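Newsletter > August > On the Water

The Tendau Paddle, One Month Out

The Tendau Paddle runs again at the end of August, from the boat ramp at Hamlow down to the old ferry landing at Clenau. The distance is 23 miles, as it was last year, although several people who finished last year have told us it was more. We measured it again. It's 23.

Start time is 7 a.m. Canoes go first, then kayaks, then whatever the homemade class has brought. Please be on the gravel by six with your boat off the car. The ramp holds two boats side by side, or one boat and an argument.

There are two checkpoints this year, one at the Hamlow rail bridge and one at the gravel bar above the Clenau bend. Both will have water, bananas and somebody with a clipboard. Shout your number as you go by. Waving a paddle is friendly but doesn't get you on the list, and last year it got one crew a search party while they were eating lunch.

The portage around the weir has moved to the left bank. Signs are going up. If you find yourself on the right bank in somebody's sweet corn, you've missed them. 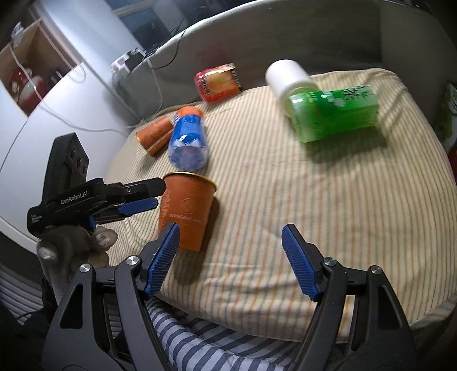 Entries and Fees

Entry is $30 a boat, however many of you are in it. The list closes when we reach the limit or on the night before the race, and in seven years we have yet to reach the limit. Forms are at the Nguyen-Tran bait shop in Clenau, on the counter next to the leeches.

Life jackets are to be worn, and a seat cushion doesn't count. Every boat needs a bailer. The shuttle back to Hamlow leaves the landing at 4 p.m. and again when the last crew is in, so slow paddlers won't be stranded, only looked at.

The homemade class prize is once more a ham. Bring a cooler if you feel confident.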